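Two weeks with the Neltavine hand kit

Posted 2018-10-04

I got a few emails after my last post asking whether the Neltavine hands are worth the money for a small shop like ours. I held off answering until we had used them properly. We have now, so these are my notes.

What we took was the trial package. You get a left hand and a right hand, two wrist adapters, the control box, the cables and a login for their teaching software. It comes in one hard case. The trial runs 18 days and after that you either send everything back or they invoice you. Shipping back is on you, and the case is heavy, so count that in.

We already had the two arms from the Brideo job in May. If you don't have arms, stop here, because the kit does not include them and Neltavine does not sell them. They have a list of arms they support. Ours were on the list, but the bolt pattern on the adapter was for the newer version and Taras Semeniuk had to drill a spacer plate. That cost us most of a day. When I called about it, Hanna Maksymiv on their support line sent a drawing for the plate the same afternoon. She also told me the right adapter has been revised since our case was packed. Fine, but I would like that to be in the manual.

The job we picked is the drinks counter. Drudlow wants a drink station for their front lobby, with hands that can use ordinary dispensers. They don't want a sealed vending machine. So the question for us was simple: can the hands hold a cheap plastic cup, bring it to the spout and not crush it.

Setup in the software is decent. You move the arm to where you want it, close the fingers by slider, save the pose, and go on to the next one. Each finger has its own force limit. The default limit is much too high for a thin cup. We went through a sleeve of cups before I found the setting, which sits two menus down under "contact." With the limit brought down to 22 percent, the cups keep their shape. Below that they start to slip when the arm turns.

The thumb is the best part of the hand. You can lay it straight across the front of a cup and bring one finger over the other side, and that is enough of a grip. We tried wrapping all the fingers first, the way a person would, and it was worse. The fingers got in the way of the spout and the cup tipped.

The right hand has less to do. For now we park it open by the second dispenser and it waits for its turn. The plan is that it will work its own side later, but I wanted one hand right before I started on the other. 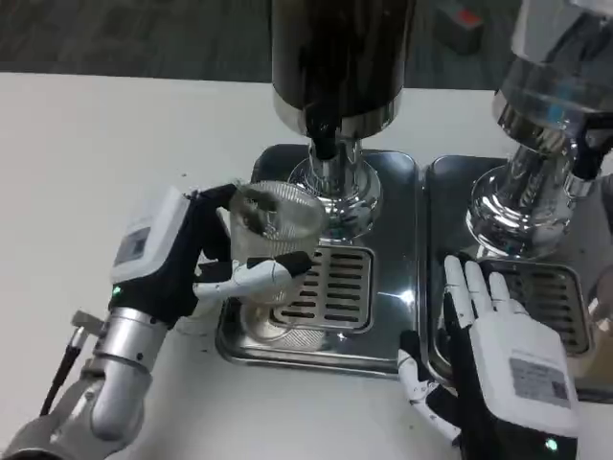
Left hand bringing a cup in toward the black dispenser, right hand parked at the second tray.

Things I did not like. The cable comes out at the side of the wrist and it is thin. On a long move it can catch on whatever is near the edge of the table, so we had to plan the paths to keep it clear. A right-angle plug would help. The status light on the back of the hand is small, and with the ceiling lights on I have to lean in to read it. The hands are also not sealed, and Neltavine says so plainly in the data sheet. For a drinks job that matters. Taras is looking at thin gloves, but they change the grip, and then the force limits have to be set again.

The software logged me out 5 times during the trial. It kept the saved poses every time, but anything I was in the middle of was lost. Save often.

I also had a quote from Tunstall for a plain two-finger gripper with a shaped pad for cups. It costs a lot less and for one size of cup it would do the job. If Drudlow only ever wanted that, I would buy it. They have already asked about lids and a second cup size, so we are keeping the Neltavine pair for now and I have told them to send the invoice.

Next up is the pouring at the dispenser. I'll post the settings once I have some I trust.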